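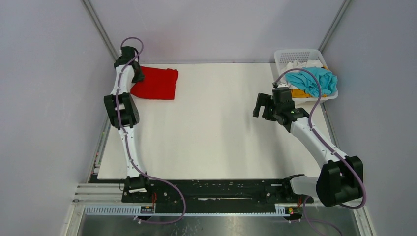 *The folding cell at Usstead, with the red cloth on the table and the basket in the back corner.*

I went to the Usstead open day on July 30, 2025, mainly to see grippers tried on cloth. We have been putting off a choice between two types since December, and the brochures had stopped helping.

The cell is smaller than I expected. Two white arms share one rail along the front, and each has a black gripper. The purple cables are clipped along the outside of the arms — ugly, but Maribeth Catacutan, who runs the bench, said she can swap one in a few minutes without taking a link apart. Ours run inside and cost us an afternoon each time.

They had two sets of fingers to compare. The Grasa set is stiff and closes hard. The Wattanapong set gives a little at the tip. Each was put through 60 picks from the basket and then a run of folds on the table. Grasa was quicker, but it took two garments at once more often than I would like. Wattanapong was slower and hardly ever did that. It had trouble with thick hems, where the tips bent away before they had hold of anything.

Folding was closer. A single fold took roughly 35 seconds with either set, and most of that went on finding a corner. Maribeth thinks the camera is the limit there, and I agree. A second view from the side would be my first change.

The controller is a Flollside unit, the same for both arms. It has logged 1060 hours and has been restarted for faults twice. I asked to see the log and was shown it, which I appreciated. The only complaint was the fan noise.

Prices were not on show. I was told the softer fingers are 294 a pair and need replacing sooner, though she had no wear figures yet. She will send them when the next batch of tests is finished. I have asked for one pair of each on loan, to try on our own towels.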